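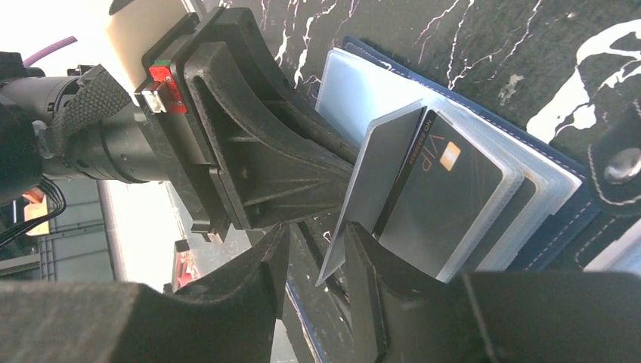 The cards, with the window up behind.

Prilus: who sang what at half-time

Hello! This is my list of half-time and interval singers at small grounds, the sort of turn where somebody's cousin does a Tom Jones number by the dugout. It has 500 rows, one per performance, and I typed every one of them myself (sorry about the spelling of some of the tribute acts).

What's in it

singer: stage name if they used one
age_band: child, teen or adult, never an exact age
song: as announced over the tannoy, so not always right
act: own voice, impression or mime
ground: Gunn Lane, Billitz Park and so on

There are 23 rows with no song because the PA packed up. I've left them blank, please don't guess! Version 2 moved the brass bands into their own file, bands.csv, and about time too.

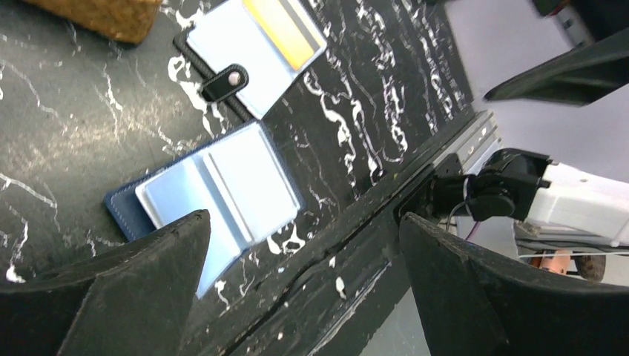
Shinji Hattori thinks mime and impression should be one category, as half the Elvises are doing both. I'm still chewing that over and may split them differently in March.

Using it

Do what you like with it, only keep the children's stage names out of anything you publish. Fixes to the Livus folder, please.

Comments (3)

Amos Fitzsimmons
Row 8 was me and it was Delilah, not Daniel.

pitchside_pat
Any chance of the weather as a column? Rain changes a set.

Amos Fitzsimmons
Seconded. I got through one verse.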